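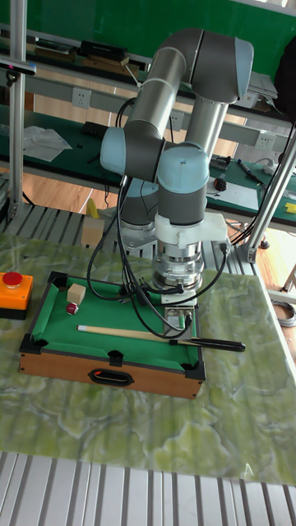 # Handout 6: Picking a gripper, and being wrong about it

Revised 14th July. Siebe Lambrechts. Replaces the January version, which had the force limits for the old arm in it. If you still own a copy, recycle it.

## What you are doing

Each bench group tries three grippers on the same arm, with the same objects, and writes up which one it would spend money on. "It depends" is an accepted answer if you say what on. It gets half marks if you don't.

The grippers are:

| Name | Type | Known personality |
|---|---|---|
| Olley | two-finger parallel, short stroke | precise, fussy, hates anything round |
| Zirside | two-finger, long stroke, rubber pads | forgiving, slow, drifts when warm |
| Uvix | three-finger, self-centering | loves a ball, useless on anything thin |

The catalogs say all three are "suitable for a wide range of objects." So is a bucket.

## The pool table task

The test area is the miniature pool table, because it gives us a soft surface, hard rails, and three objects that disagree about how they want to be held:

- **The cube.** Small, wooden, flat on all sides. Every gripper can pick it up. If yours can't, check that it is switched on before you write a paragraph about friction.
- **The ball.** It rolls. Two-finger grippers touch it with one finger first, and off it goes. Most of your failures will live here, so keep good notes.
- **The cue.** Long, thin, heavier at the butt end. Grip it away from the balance point and it will swing, and your wrist sensor will draw you a lovely graph of it swinging.

Nobody is asking the robot to play pool. Last year a group tried to, and their report was eleven pages on breaking off and one line on grippers.

## Before you touch anything

1. Find the emergency stop. It's the big red button. Put one person within reach of it, and tell that person they are the one.
2. Jog the arm up until the gripper clears the rails with room to spare. The rails have won every collision so far.
3. Zero the force sensor with the gripper hanging free. Do this again after every gripper change. The tools don't weigh the same, and the sensor will report the difference as a mysterious downward push.
4. Look at the cables through the whole range of wrist rotation. A loop that seems relaxed at zero degrees can be a tight one at 180, and a tugging cable shows up in the force data as a discovery.

## Running the trials

Do 16 picks per object per gripper. Put the object down by hand each time, near the same spot but not exactly on it. A gripper that only works on a perfectly placed object is a fixture with a motor.

Score each pick as one of these:

- **Clean:** lifted, held, put down where you meant.
- **Ugly:** lifted, but it slipped, turned, or hit something.
- **Miss:** never left the felt.

Don't invent a fourth category. The Ríos group did, called it "almost," and put most of their results in it.

Keep the closing speed the same for the whole set. If you change it halfway because the ball is annoying you, start the set again.

## Reading the numbers

The controller saves force readings to a plain text log, and a single cue pick can run up to 3530 lines. You don't need them all. Find the moment of contact, find the moment of lift, and look between the two.

Things that fooled people in earlier years:

- A spike at contact often means the fingers pressed into the felt before they closed. Raise your approach height a little and see if it goes away.
- A slow slope during the hold may be the object slipping, or it may be the sensor warming up. Run one hold with nothing in the gripper and compare.
- A perfectly flat line is usually a sensor that isn't recording. One report described it as "exceptional stability."

My own run with the Zirside on the cue gave line 246 as first contact and line 900 as lift. Yours will be different. If they're identical to mine I'll have questions.

## The write-up

Four pages, including graphs. I want a table of clean, ugly, and miss for each gripper and object, one force plot you can explain, and your recommendation.

Spend at least half a page on how the gripper failed. A success looks much the same with any of the three, and the failures are where you find out about finger shape, pad wear, and approach angle. Say where the object was sitting when it went wrong, too. An object beside a rail is a different problem from one in open felt, as wide fingers will show you in the first few minutes.

Label your axes. Newtons go up the side. "Force (big)" was funny once.

Swap grippers only with the arm stopped and the tool power off. The mounting screws are short and roll well on a hard floor, so keep them in the lid of the tool box. Spares are in my office, along with a list of who has needed them.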